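Sorting the Play Kitchen, or How I Spent My Thursday

I had two things on my list for Thursday. One was the gas bill. The other was "play food," underlined, which had been sitting there since the beginning of March and had started to look at me. So the gas bill got paid at breakfast and the rest of the day went to the bins.

If you're new around here, I should say that our toy food collection has been growing for years and has come from all over the place. Some of it was the starter set from Brikulside (the one in the cardboard crate, long gone, the crate I mean). A lot of it was hand-me-downs. There was one very good garage sale over on Figueroa where I came home with a grocery bag full of fruit for 75 cents, and I'm still bragging about that one, as you can tell. And then there are the things that simply arrive, the way socks leave.

My plan was to get every last piece out of the bins, wipe what could be wiped, decide what was staying, and find a better way to store it. I've done this before and always skipped the deciding part, so it was really just moving food from one bin to another bin. This time I was going to be tough!

I started with the soft stuff, because the soft stuff is what I can't be tough about. Felt food is my weakness. It doesn't clatter, it doesn't hurt when you step on it at night, and it's so much nicer to hold than the hard kind. My favorite in the whole collection is the plush Heinz ketchup bottle. It's bright red and fuzzy, and somebody went to real trouble over that label, all stitched, with a little round tomato and green leaves and the 1869 in thick thread. I would happily have one for myself, on my desk, and I'm a grown woman. 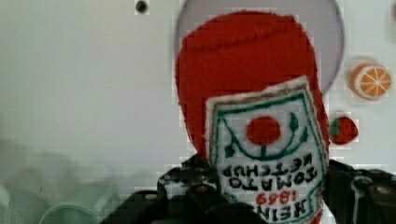 Felt does pick up everything, though. Crumbs, hair, glitter from a craft project I don't even remember agreeing to. I used to go at it with packing tape wrapped around my hand, and that's okay for a quick pass, but too much of it roughs up the surface and you get those little pills. Now I use a soft clothes brush, always in one direction, and I go lightly over any embroidery because a loose thread on a label is a heartbreak. For actual sticky spots it's a barely damp cloth and a tiny bit of dish soap, then I press it with a towel and leave it alone overnight. I don't put felt in the washing machine anymore. I did it once with a felt sandwich and I got back something more like a coaster.

The hard pieces are easier. Warm water, dish soap, an old toothbrush for the creases, and then out on a towel. Anything with a hole in it gets a good squeeze or a shake first, because water gets in there and stays, and then you have a banana that sloshes. I've read about people who run all of it through the dishwasher in a mesh bag. I've never been brave enough, mostly because of the paint.

Okay, so the deciding. I laid things out in groups on the table, fruit together, breakfast together, and so on, and looked for doubles. My rule was going to be no doubles. That lasted until the strawberries! I'm sorry, but you can't have a bowl of strawberry. It needs to be strawberries. Same with anything you'd serve to guests, and we have a lot of guests, most of them bears. So the rule got changed to no doubles of boring things, and under that rule I let go of a heap of plain slices of bread and a whole gang of green things I could never identify. Peas? Olives? They've moved on to the donation box and they can be whatever they want over there.

The orange slice stays forever. It gets used in everything. It's been on pizza, it's been in tea, it's been a steering wheel for a very small car. And it looks so cheerful next to a plain plate. 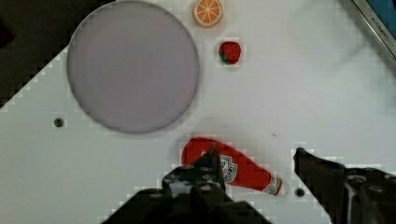 Speaking of plates, I have opinions. For play dishes I like a plain color and a flat shape, nothing printed on them. The printed ones are cute in the store, but once you put pretend food on top it all turns into a muddle, and a plain plate makes even one toy strawberry look like dessert. The softer colors are my favorites, all those dusty purples and grays and greens. A few years back I bought a Wollton set with cartoon vegetables all over it and it's been at the bottom of the bin ever since. Donation box!

Then came storage, where I always get carried away. I had my eye on the Brosetti drawer units, the ones with the clear fronts, and I went as far as measuring the wall. Then I thought about how play food really gets put away, that is, by the armful, at bedtime, in a mood. Nobody is opening six little drawers. What we need is wide and open and low. So I pulled two shallow baskets out of the hall closet (free!) and made one for fruit and vegetables and the other for everything else. Condiments count as everything else. I had a small debate with myself over whether ketchup should go with the tomatoes and I'm glad no one was home for it.

Bunches of bananas are awkward, by the way. All those fingers sticking out. If you put them in first, everything sits crooked on top, so mine go in last, draped over the pile like they're on vacation.
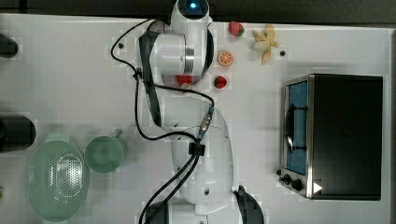 I also made a small pile of things that need fixing. A loose leaf, a bit of stitching, one lemon that has come apart at the seam. For felt I use a plain whipstitch with doubled thread, and I knot it on the inside where little fingers can't work at it. The lemon may need more stuffing. I have a bag of stuffing somewhere in the sewing cupboard, and if I go in there I'll end up sorting that too, so the lemon is waiting on the windowsill for now.

It felt like there were 1,000 pieces when I tipped the bins out, and everything I kept fits in those baskets with room to spare. I'm trying very hard to see the extra room as a good thing and to stay away from the toy aisle. If anyone has a pattern for a felt mustard bottle, though, leave me a link in the comments. The ketchup could use some company.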